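Raptis brings its village shops to Flilport, with a shared larder and longer opening hours

FLILPORT - Raptis, the family-run group of corner shops, will open its fifth branch on Fekham Road in August, bringing a proper daily grocery back to the harbour end of Flilport for the first time since the old general stores shut its doors.

The new shop takes over the ground floor of the former chandlery, next to the post office, and will open from six in the morning until ten at night. Shoppers can expect fresh bread, milk, fruit and vegetables, newspapers, parcel collection and hot drinks, along with the pies and pasties that have become something of a Raptis habit in the other four branches.

Thodoris Sotiropoulos, who runs the group and still does the early shift in the Bolberg shop when he can get away with it, said the move had been a long time coming.

"We have had people from Flilport driving over to Bolberg for years, and every winter somebody asks me across the counter when we are going to save them the petrol," he said. "I used to say one day, and then I ran out of ways of saying one day. It is a lovely old building and a lovely street, and I think I have now met most of the dogs on it."

The branch will employ 13 people, most of them part-time, and the first of them have already been spending their mornings at Bolberg to learn the ropes. Raptis has kept some posts open for people who have been out of work for a while or who are coming back after looking after family, and shifts can be fitted around school hours. Anyone who would like to apply is welcome to pick up a form at the Bolberg branch, or simply ask for one at the till. 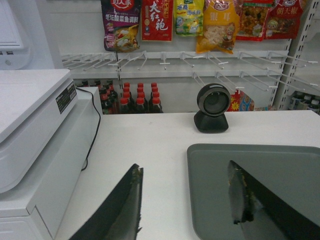

Much of the food will come from close by. Around 20 growers, bakers and makers have agreed to supply the Flilport shop, from the Fekham dairy, whose yoghurt already sells out most weekends, to a couple of allotment holders who will bring in whatever they have too much of. (Last summer in Bolberg that was courgettes, and then more courgettes, and the chutney that came out of it is still on the shelf and still very good.)

The shop will also be home to the Raptis Larder, a shelf near the door where customers can leave tins, dried goods and toiletries for neighbours who could do with them. There is no form to fill in and no referral needed. The larder began in Bolberg as a cardboard box with a handwritten sign on it and has since spread to every branch in the group.

"My mother would never have let anyone walk out of her shop hungry, and she would have had a few words for me if I did," said Mr Sotiropoulos. "People put in what they can and take what they need, and we top it up. It really is as simple as that, and it has been one of the nicest things we have ever done."

For those who find it hard to get out, a delivery round will cover Flilport and the lanes towards Fekham twice a week, with orders taken by phone as well as in the shop. Delivery is free for customers over 75 and for anyone with a doctor's note - and the driver has been told that stopping for a cup of tea is allowed, within reason.

The old chandlery's painted sign has been cleaned and will stay up over the side door, and the bench outside is being mended and put back where it was. Raptis would be very glad to hear from anyone with photographs of the building in its chandlery days, as there is a wall by the bread shelves waiting for them. Pictures can be handed in at any branch and will be copied and returned.

Opening day starts at 9am, with tea, coffee and cake for all comers, tastings from several of the local suppliers and a colouring table for children. The usual hours begin the following morning.

About Raptis

Raptis is a family-owned group of neighbourhood shops. Its first branch opened in Bolberg, where the group still has its office, above the shop and up a rather steep flight of stairs.

Press enquiries: please telephone or call in at the Raptis office, Bolberg. Interviews with Mr Sotiropoulos can be arranged, preferably after the morning bread delivery.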